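Bruvico 儿童厨房台用了大半年，写点真心话

2022年5月3日

先说结论给赶时间的家长：这是我们家这两年买得最值的大件玩具，我愿意再买一次。想看细节的往下拉，会有点长，因为我实在太喜欢它了，一说就收不住。

买之前的情况是这样的。老大快五岁，小的两岁出头，两个人对真厨房的兴趣远远大于对任何玩具的兴趣。我每次做饭，腿边一定有人在翻柜子，锅盖、漏勺、量杯全部铺在地上，切个葱都要先低头看看脚下。后来我把最下面那个抽屉让给他们，放了一些旧的塑料碗和木勺，太平了两个星期，然后抽屉就被坐塌了（真的是坐进去的）。于是开始认真看过家家厨房。

看的过程比我想的久得多。这个品类水挺深，便宜的那种一体塑料的，带水循环、带喷雾、带灯光音乐，图片上热闹得不得了，朋友家有一台，我去看过，孩子按那个会叫的按钮按了一下午，菜倒是一次没炒。另一头是进口的木头大家伙，漂亮，价格也漂亮，而且占地方，我家客厅摆下去人就要侧着走。中间这一档我最后留了两个：Bruvico 的这款，和 Oteron 的角落款。

Oteron 的那台我在 Quintana 店里摸过实物。它是转角的，想法很好，塞在墙角不浪费地方，水槽也比 Bruvico 的大一圈。但是它的柜门用的是磁吸加塑料铰链，店里那台样品的门已经歪了，小的那个上去拽了两下，歪得更厉害了，我赶紧把她抱走。另外它的台面偏高，两岁的孩子要踮脚。如果你家只有一个五岁以上的孩子，又刚好有个空墙角，我觉得 Oteron 值得去看看。我们家不合适。

Bruvico 这台价格是970元，我买的时候没有折扣，客服很老实地告诉我六月可能会有活动，让我可以等等。我没等（等不了，抽屉已经塌了）。食物和锅具是另外一包，129元，要单买，这一点商品页写得不够明显，我差点漏掉，后面再细说。

到货和安装

箱子13公斤，一个人能搬，上楼有点吃力。板子每一块之间都垫了纸，边角都有护套，没有磕碰。打开的时候有一点木头味，不刺鼻，我在阳台放了几天才拿进来，味道基本就没有了。

安装我是晚上等孩子睡了装的，一个人，一边装一边看剧，装完刚好两集。说明书是图示的，画得清楚，每一步用到的螺丝单独装在小袋子里，袋子上有编号，这个设计我要给它鼓掌！以前装过一个书架，所有螺丝混在一个袋子里，长短只差一点点，装到最后一步发现前面用错了，那种绝望我到现在都记得。这台完全没有这个问题。

唯一卡住我的是烤箱门。门的弹簧要先挂左边再挂右边，图上箭头太小，我挂反了，门一松手就自己弹开，啪的一声，差点把孩子吵醒。拆下来重挂就好了。如果你也准备买，装到烤箱门那一页的时候把灯开亮一点。

内六角扳手是附赠的，短短一根，拧到后面手指会疼。家里有电动螺丝刀的可以用，但是最后几圈一定要换手拧，板子不算特别厚，拧过头会裂。我有一颗就拧得太狠，背板那里起了一点点毛刺，好在是靠墙的那一面。

台面高度和做工

高度有两档，靠底下四条腿换孔位来调。我们先用的低档，小的站着刚好手肘能搭在台面上，老大稍微要弯一点腰。过完年换成了高档，老大舒服了，小的自己搬了个小凳子来，也没意见。换孔位要把整台放倒，记得先把柜子里的东西清空，我忘了，一地的胡萝卜。

边角全部是圆的，我拿手沿着台面摸了一圈，没有扎手的地方。漆面是哑光的，米白配一点灰绿，放在客厅里不突兀，来过的大人都说好看。半年下来台面上有了几道水彩笔的印子，用湿布加一点点洗洁精能擦掉大部分，黑色的那支擦不干净，留了个淡淡的影子，我已经跟它和解了。

水槽是可以整个拿出来的一个盆，这个太实用了。孩子真的会往里面倒水的，你拦不住。我的做法是只给小半盆，下面铺一块吸水垫，玩完把盆端走倒掉。水龙头是不出水的，只能左右转，转起来有咔哒咔哒的声音，两个孩子都爱得要命，有一阵子每天早上我都是被咔哒声叫醒的。

炉灶的旋钮也有段落感，一格一格的，没有灯也没有电子音。我当时特意选不带电的，现在看这个决定太对了。声音都是孩子自己配的，老大会发出煎东西的滋滋声，学得特别像，小的只会说“烫烫烫”。不用换电池，也不会半夜被谁踢到突然唱起歌来。

柜门铰链是金属的，半年了没有松。小的有一段时间热衷于把自己塞进下面的柜子里，再让哥哥关门，我看到一次拦一次，门还是好好的。当然这个不建议模仿，柜子底板的承重说明书里写得很保守。

说说那一包食物和锅

前面说过要单买。一开始我有点不服气，厨房都买了，锅还要另外掏钱？拿到手之后气消了一半。一包20件，蔬菜、水果、面包、鸡蛋，再加一口小黑锅和一把铲子，颜色很正，没有那种荧光感。

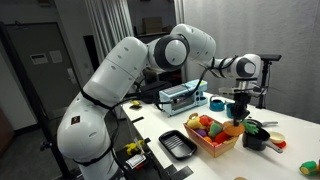 橙色圆片和小黑锅，白桌子上，旁边还有一堆玩具。

那个橙色圆片是我们家的头号明星。老大坚持它是橙子片，小的坚持它是饼干，为了这个吵过不止一次，最后达成的协议是早上算饼干，下午算橙子。它什么都能当：汉堡里夹的奶酪，收银用的硬币，给小熊吃的药，有一回还当过方向盘。我很喜欢这种画得不太清楚的玩具，越像真的反而越只能当一种东西玩。

小黑锅也是天天用。柄的长短很合适，小的一只手就能端走，两只手端的时候会特别郑重，走得很慢，一路喊“让一让”。炉灶上的圈和锅底大小对得上，摆上去看着舒服（对，这是我的强迫症，孩子根本无所谓）。

要挑毛病的话，锅只有一口。两个孩子，一口锅，你懂的。我后来从真厨房里淘汰了一个煮奶的小锅给他们，矛盾立刻少了一大半。Bruvico 应该出一个单卖锅具的小包，我给客服留过言，回复很快，说会反馈，到现在没看到上架，我还在等。

另一个小毛病是食物没有收纳的地方。包装是个纸盒，撑了没几天就散了。厨房台的柜子倒是能放，但孩子不会好好摆，都是往里一推，再开门的时候哗啦一下全滚出来。我现在用的是一个浅浅的敞口筐，放在台子旁边，收的时候直接往里丢，拿的时候一眼能看见，比带盖的箱子好用得多。

怎么玩的，半年里变了好几轮

刚到的头一个月，纯粹是搬运。把东西从柜子里拿出来，放进烤箱，再拿出来，放进水槽，再放回柜子。一点剧情都没有，但两个人能安安静静搬很久，我第一次把一整杯咖啡趁热喝完，感动得差点给厂家写信。

然后是开店。老大当老板，我当客人，菜单由他口述，每道菜都有胡萝卜。我点过没有胡萝卜的，被告知卖完了。小的负责上菜，上到一半经常自己吃掉（假装的，嘴巴动得很认真）。这个阶段大人要参与得多一些，有点累，但真的很好笑，我建议你们都去当几回客人，躺在地垫上点菜就行。

春天以后开始有“工序”了。老大会说先洗再切，切完要等水开，等的时候他就抱着手站在那里，一副很有经验的样子，一看就是学我。他还给小的分配活儿，小的不服，就自己另开一家，在沙发那头。两家店之间有送货的，送货员还是我。

最让我意外的是吃饭这件事。小的以前完全不碰青椒，玩具里有一个青椒，她每天炒，炒了很久以后有一天在饭桌上主动要了一块真的。咬了一口吐了，但是她要了！我不敢说是玩具的功劳，可能就是年纪到了，反正我很高兴。

我带着那包食物去过一趟 Botudcombe，住在亲戚家，厨房台当然没带，就带了锅、铲子和几样菜。茶几当灶台，照样玩了整整一个下雨天。所以如果你预算紧，或者家里实在没地方，可以考虑只买那包129元的，配一张矮桌子，乐趣能有一大半。这话我本来犹豫要不要写，毕竟这是一篇厨房台的评测，但确实是这样。

清洁和保养

台面和柜门平时用拧干的布擦，一个星期一次就够看了。不要用酒精湿巾，我擦过旋钮，上面那圈刻度的颜色淡了一点，说明书最后一页其实写了，是我没看。

水槽盆可以直接拿去冲。食物我是用温水加一点洗洁精过一遍，马上擦，然后摊开晾，没有放洗碗机。小的那阵子什么都要啃一口，我洗得勤，颜色没有掉，牙印倒是留了好几个。

螺丝每隔一段时间要紧一紧，尤其是腿上的。我一般是换季的时候顺手检查一遍，上次有一条腿松了小半圈，台子晃得不明显，但是能听见一点吱呀声。另外强烈建议用附带的带子把它固定在墙上。家里有会爬的孩子就不要偷懒，我家小的已经试过把脚踩到烤箱门上去够龙头了。租房不方便打孔的，至少靠着墙角放，上层别摆重东西。

客服和售后

用过一次。装好以后发现少了一个门把手上的垫圈，不影响用，但门把手会转。我拍了照发过去，没有让我填一堆表，直接补寄，信封里给了两个，多的那个我用胶带贴在背板上了，以后要用找得到。这种小地方特别加好感。

购买渠道我走的是 Quintana，现场可以看样品，送货到楼下。送上楼要加钱，我当时逞能没加，搬到家门口就后悔了。

几个经常被问到的点

楼上楼下吵不吵？没有电子音，最大的声音是关烤箱门和东西掉地上。铺块厚一点的地垫就行，我们楼下没来敲过门。

男孩玩不玩？我家老大就是男孩，玩得比谁都疯。这个问题还有人问，我每次都忍不住多打几个字：给他玩，他超开心的。

一个孩子会不会无聊？白天小的一个人在家的时候也会玩，对象换成毛绒玩具，坐成一排等开饭，小熊永远第一个。所以不用担心。

几岁买合适？我觉得两岁上下就可以，再小一点的主要是拍和推，站不稳的时候还要防着磕到。五岁还来得及，玩法会复杂很多，写菜单、算钱都能加进去。老大最近在练习写字，菜单上“蛋”字写得特别大，占了半张纸，贴在抽油烟机的位置，我舍不得撕。

二手好不好出？还没试过，不过小区群里有人挂过同款，很快就没了。我这台估计还要服役很久，板子拆了再装会不会松我也说不好，等搬家的时候大概就知道了。

优点和缺点简单列一下

喜欢的：不带电，安静；高度能调；水槽盆能拿下来洗；螺丝分袋编号；颜色耐看；铰链结实；客服爽快。

不喜欢的：食物和锅要另买，页面写得不明显；锅只有一口；附赠扳手太短；烤箱门弹簧的图画得太小；食物没有收纳盒。

打分的话，厨房台我给九分，食物那包给八分，扣的都是锅的分。

有在纠结 Oteron 还是 Bruvico 的，把家里墙角的尺寸和孩子身高留在评论里，我看到会回。也想问问大家，谁家有合适尺寸的玩具小锅推荐？要能放得上这个炉灶的，两个孩子现在又开始抢了。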